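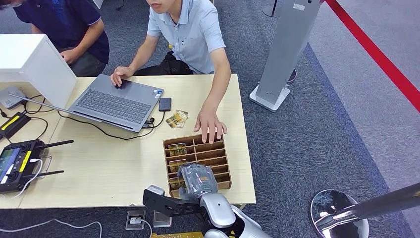

Re: Sorting loose cards into a slotted tray
From: Davham Card and Ephemera list
Date: August 20, 2024

Replying to the question about storing cards upright. The earlier message is quoted in parts so my answers sit next to the points.

> I have 910 cards in shoeboxes at the moment, mostly trade cards
> and a run of Prumine picture cards that came with the house
> clearance in Davham. I want to get them into something where
> I can pull one out without tipping out the rest. Has anyone
> used the trays with narrow slots?

Yes, for a few years. Mine is a plain light brown one, two columns of slots, of the same general pattern as the one in the photo. It does what you want. The cards stand on edge and you can take one out by the top without disturbing its neighbours.

I wouldn't try to get 910 cards into trays like this. They are good for the set you are working on. I keep 46 cards out at a time and the rest stay boxed in order, with a slip of paper between sets.

> Do the cards lean? My worry is that they'll bow if they stand
> at an angle for months.

They lean a bit if the slot is wide for the card. I had this with the thinner Bautista cards and cured it with a strip of blotting paper folded down the back of each slot. The thicker ones need nothing. I haven't had any bow, but mine are indoors in a dry room. I wouldn't leave them standing in a garage from November onwards.

> How do you fill it? I started at the front and kept knocking
> over the ones I'd already done.

Start with the row furthest from you and come forward, so your sleeve isn't passing over cards already in place. Keep the unsorted ones in a small pile on the table beside the tray, picture side up, and take from the top. Rest your free hand on the rim while you push a card in. The trays weigh very little and will slide on a smooth table.

Leave gaps for missing numbers. It looks untidy with only a few cards standing in a whole column, but if you close them up you'll be moving everything when the missing ones arrive.

> Is it worth listing them on the computer as I go, or after?

As you go. I have the laptop open next to the tray and type the number and condition before the card goes in its slot. I did my first 245 the other way round and had to take every one out again to read the backs. A spreadsheet is enough. I use one line per card, with columns for set, number, condition and which box or tray it's in. That last column is the one I use most.

> Gilt ones: any special handling?

Hold them by the edges and don't slide two together face to face. The gold on my Hurora set rubs off on the card in front if they share a slot, so those get a slot each. Cotton gloves made me clumsy and I gave them up. Clean dry hands are fine.

If you do go for a tray, measure your widest card first and check it against the inside of the slot.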